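Dec 8, 2019

The radiator and I

We have been in the Medina apartment since May, which was long enough to forget that it had radiators. In May a radiator is a shelf. I kept a fern on mine. The fern has since moved to the bathroom, where it is doing poorly but at least not being cooked.

For anyone who grew up with a thermostat, as I did, steam heat comes as a shock. There is a boiler in the basement. It decides. Somewhere down there is a sensor that believes it knows how we all feel, and when the sensor gets sad, everybody in the building goes to the tropics together. Our place faces the parking lot of the old Cedholm furniture store and gets the sun until three, so we are usually in the tropics already.

The lease says the living room will be kept at a reasonable temperature. I bought a little thermometer so I could find out what that meant. At six in the morning it said 49. By the time I had found my second slipper the pipes had started knocking, and at breakfast I was eating oatmeal in a T-shirt with the window open, like a person with money to burn. It was snowing a bit. Some of it came in.

I should say something about the knocking. I had read that it was "gentle" and "part of the charm of an older building." It sounds like a man in the wall who has lost a wrench and is looking for it with another wrench. He starts at the kitchen end, works his way along the hall and finishes behind the bed. Our downstairs neighbor says you stop hearing it after a couple of winters. She also said that about the bus.

Naturally I went on the internet, where there is a whole crowd of people who care very deeply about steam. They are kind and patient and they all want to know the pitch of your radiator. I did not know it had a pitch. You put a level on top and the thing is supposed to lean back a little toward the valve, so the water can run out the way it came in. Ours leaned the other way. I had to shim the far legs with something, and the steam people favor checkers, so I walked to the dollar store in Otier and bought a checkers set, and now we own a checkers set with two pieces missing.

It did help. The man in the wall is down to one wrench.

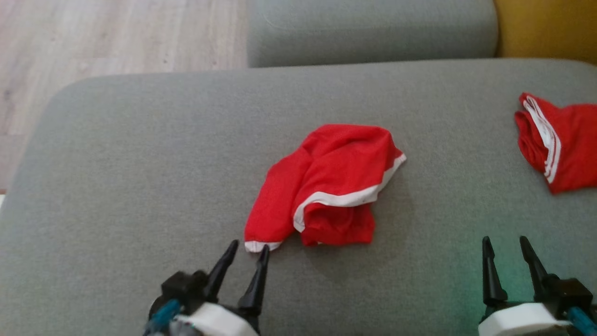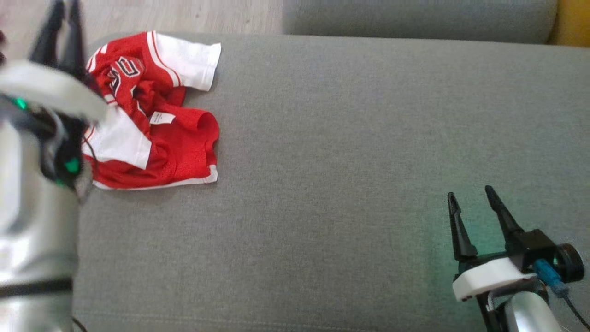 Then there is the air vent, the small silver bullet on the side that hisses. It is supposed to hiss for a while and then shut up. Ours hissed all night and spat on the baseboard, and the steam people were unanimous that it was shot. A new one from the hardware place was 19 dollars. I was told to turn it in by hand and stop when it pointed straight up, a thing it will do exactly once per turn, and always either too loose or just past where you'd like to be. I spent a good part of Saturday afternoon on the floor having opinions about thread.

The super watched me for a minute on his way to the upstairs unit and said he would have done that for free. I asked if he would have done it this year. He said it was hard to know.

What none of this fixes is the valve at the bottom, which has a nice round handle and looks exactly like something you would use to turn the heat down. Don't. It is either all the way open or all the way shut, and anywhere in between gets you water on the floor and the wrench man back at full strength. I learned this on a weeknight at eleven. So the only real control I have over the heat is the window, and I have become quite good with it. Two fingers open is sleeping weather. A hand is for cooking. All the way up is for when the Nesance bakery people on the ground floor have their ovens going as well.

Last night I got the living room to 73 and held it there for a full evening with the sash propped on a paperback. I was prouder of that than of most things I did at work this year. Then the boiler went off, I forgot about the book, and this morning we were back in the forties with a damp mystery novel on the sill.

I've ordered a smaller vent for the bedroom. The steam people say it will slow things down in there. It's supposed to come Thursday, and I have until then to find the level, which I put somewhere safe.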